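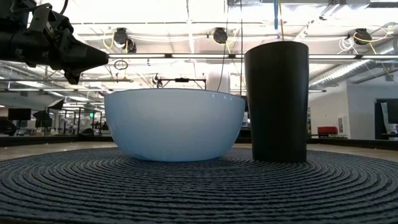

Page 2 of 4

4. Nunda stream, discharge from the dye works

The chair reported that the regional inspectorate has now answered our letter of September. The inspectorate confirms that the works at Findidetti let untreated rinsing water into the Nunda during two nights. The firm has accepted the finding and will pay for new fish. The order speaks of 565 young trout, to be put in above the weir at Pradammont.

Several members found the number too low. Macarena Lagos reminded the meeting that our own survey gave 1,000 fish lost on the stretch between the weir and the road bridge, and asked that this survey be sent again to the inspectorate, with the maps. Agreed.

It was also asked who controls the quality of the young fish. The secretary did not know and will write to the hatchery.

Action: secretary, before the next meeting.

5. Waste ground behind the Butt quarry

The soil samples came back from the laboratory. Of the 6 samples, two show oil above the permitted value, both from the lower corner where the drums were standing. The owner says the drums were left there by a former tenant. The inspectorate does not accept this as a reason for delay and asks for a cleaning plan.

The plan received from the owner covers 245 square metres. The meeting considered that the ditch on the east side must be included also, as it runs to the Nunda after heavy rain.
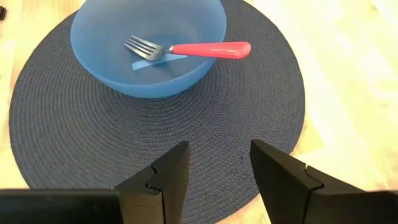

Macarena Lagos said she could not support the plan in its present form, and that to remove the soil and leave the ditch would mean doing the same work twice. She proposed to answer in writing and to ask for a visit on site with the owner present. Seconded and carried, one abstention.

6. Access path at Pradammont

The lower gate is again locked. The key is with the fishing club – members who take water samples should ask for it one day before.

7. Any other business

The sampling bottles are almost finished, new ones to be ordered. The report on the reed planting is moved to the next meeting.

The meeting closed at 21.10.

Last updated: Fri 28 October

Contact the secretary | © Nunda Stream Association | Back to top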